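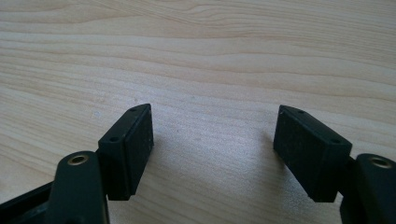 House rules for hand-held grippers: how to run a clean session at the table

Last revised July 12, 2023, by Malsha Gamage. Replaces the Clorkstead sheet, which was one page long and mostly about parking.

These rules cover anyone who picks up a pair of hand-held grippers to record a tabletop task for the Trarkosholm project. They're written for new operators. Old operators should read them too, particularly the ones who believe they wrote them.

You'll need a pair of grippers, a task card, the log sheet, a lint-free cloth, and a pen that works. The last item has caused more delays than the other four together.

Step 1. Check the fingers before you touch anything else

Open and close each gripper slowly, all the way, three times. You want the same smooth pull from one end to the other. If it catches, clicks, or feels like a stapler from 1988, hang a tag on it and take another pair. Don't "work it in." A gripper that sticks teaches everyone downstream that cups should be picked up with a small jerk in the middle.

Look at the flat faces of the finger pads. Dust shows up nicely on matte black, and it also makes things slip. Wipe the faces with the dry cloth. Cleaning spray is banned, and the ban includes the lemon one.

Then try the joints with a fingertip. Nothing should wobble side to side. If something does, it goes to the bench with a note saying which hand and which finger. "Feels weird" has been submitted as a note. It was returned.

Step 2. Clear the table, then clear it again

Only what's on the task card goes on the table. Phones, coffee, and the task card itself live elsewhere. Operators stop noticing their own water bottle after a few minutes, but a learning system notices it every single time and may decide it is the key to folding shirts.

Put the objects where the card says, then move them a bit between takes if the card allows it. If every bin sits in the same corner for a whole day, you've recorded one take with a lot of copies.

Soft things need the most care. Shake out cloth between takes and drop it fresh. Don't arrange it nicely. People arrange it nicely without knowing they do it, so have a partner watch you and complain.

Step 3. Sort out your cables

Cables leave the grippers and go down, away from the work. They don't cross the tabletop between your hands, and they don't go around your wrist, however clever that feels. Before the first take, reach to both ends of the table and to the far edge. If anything pulls, fix the slack now.

Look at the floor too. You'll be stepping back with your eyes on your hands, and the floor does not care.

Step 4. Take the starting pose

Stand square to the table, elbows loose, both grippers low over the surface with the fingers pointed in toward each other and partly open. Hold still while you count to three. Every take starts this way. It's dull, and it's the reason the takes can be lined up later by somebody who has never met you.

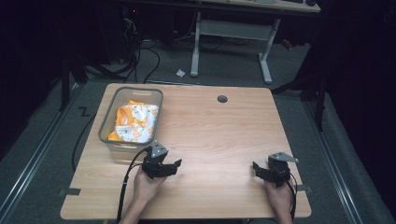
Step 5. Move like somebody is going to copy you

Go at a calm, even speed. If you think you're going slowly enough, you probably are, and if you're proud of how fast you're going, stop.

Some points on manners:

Close the fingers on the object, pause for a beat, then lift.
Don't drag an object with the outside of a finger unless the card says "push."
Don't hand things from one gripper to the other for fun.
Keep your head over the work. If you wear a head camera, looking at the clock records the clock.
Never put your free fingers into the jaws to help. Your fingers won't be available when the robot does it.

If you drop something, leave it for a second, then pick it up with the gripper and finish the job. Recoveries are welcome. A dropped sock that gets rescued is worth keeping. What we can't use is the take where the operator drops the sock, says a word, and kicks it under the desk.

Step 6. End the take properly

Put down whatever you're holding. Open the fingers, bring both grippers back to the starting pose, and count to three again. Then stop the recording. Stopping first and opening the fingers later is the most common fault on the log. In the spring review we pulled 114 takes and threw out 29 of them for this alone. Valter Figueiredo asked that his share of the 29 not be published, and it won't be.

Step 7. Write it down while you remember it

Each take gets one line: number, task, good or bad, and a reason if bad. Allowed reasons are drop, slip, cable, wrong object, and operator. "Operator" covers sneezing, laughing, and answering a colleague. You may mark yourself down as many times as you like without anyone raising an eyebrow. We'd much sooner see an ugly log than a spotless one.

Don't delete bad takes yourself. Mark them and leave them where they are. The folder called Import is for finished sessions only, and once something is in there it stays in there until Vlasta Štefanec says otherwise.

Step 8. Take the break

Ninety minutes is a full shift, and after 70 you should be honest about your thumbs. Tired hands squeeze too hard and let go late. Swap with your partner, shake out your wrists, and redo Step 1 before the next person begins. Yes, all of Step 1. The pads were clean when you started, and since then they've been handling laundry.

Between operators, set the grippers down on the bare table with the fingers open. Never leave them clamped on an object "to save the spot," and never hang them by the cable.

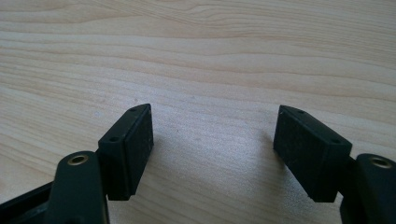 Anežka Baláž wrote in to say that Step 5 is too hard on speed. Her view is that a slow take can be as false as a rushed one, because people who are told to slow down start to float their hands around like they're conducting an orchestra, and then you get a robot that does the same. She would rather the rule said "move the way you'd move at home if you weren't late for anything." She also thinks the three-second holds should be two.

The first point is fair, and her wording will go into the next version unless someone has a better one. The holds stay at three. Two was tried under the Šťastný sheet, and with most people's counting, two came out as one.

Ye-ji Seok asked whether left-handed operators should swap the grippers. No. Left gripper in the left hand, right gripper in the right, whoever you are. If the card names a hand and your other one is better at it, do the take with the hand on the card and mark it bad if it's bad.

Further complaints go on the back of the log sheet, in pen, if you can find one.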